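Cluninus Walkers' Association
Minutes of the route and hostels meeting, 8th September

1. Minutes of the previous meeting
Approved with one correction: the distance for the Ferkine stage should read in miles.

2. Waymarking
The survey of the Ferkine to Dierckx section is finished. 139 markers were checked and 40 need repainting. The two junctions above the quarry are still unclear to walkers coming from the north. Agreed to add a post at each before December.

3. Pilgrim passports
Stock is low. Agreed to reprint 1,000 at the current size, with space for one more stamp per page. The stamp at Dierckx is worn and will be replaced at the same time.

4. Hostel stays
The limit of one night per walker was discussed. Injured walkers are already allowed a second night, but the wording on the website does not say so. Wording to be changed. No change to the limit itself.

Reports of noise before 5 a.m. were noted. The house rules will ask walkers to pack the evening before.
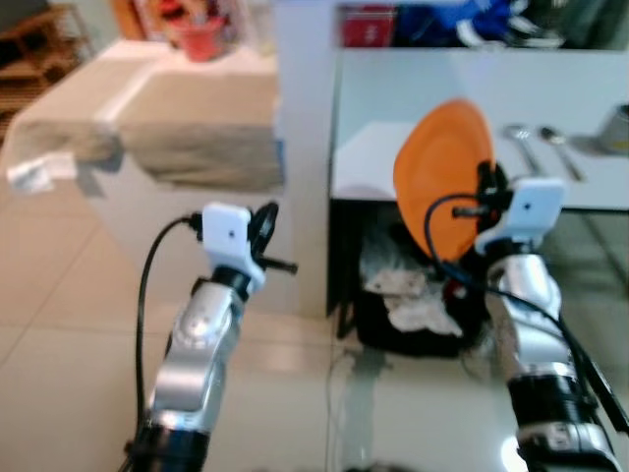

5. Shared meals at Grirkeck
The evening meal stays on a donation basis through the end of the season. Walkers have asked for a clearer rule on who eats at which sitting. Agreed that late arrivals go to the second sitting and are handed an orange plate like the one in the picture; first sitting keeps white. Plates go back to the kitchen hatch.

6. Walker journals
The reflection book at Grirkeck is full. A new one will be put out and the old one kept in the office. Extracts may be printed in the newsletter only with the writer's consent.

7. Next meeting
December, at Dierckx. Items for the agenda to be sent in two weeks ahead.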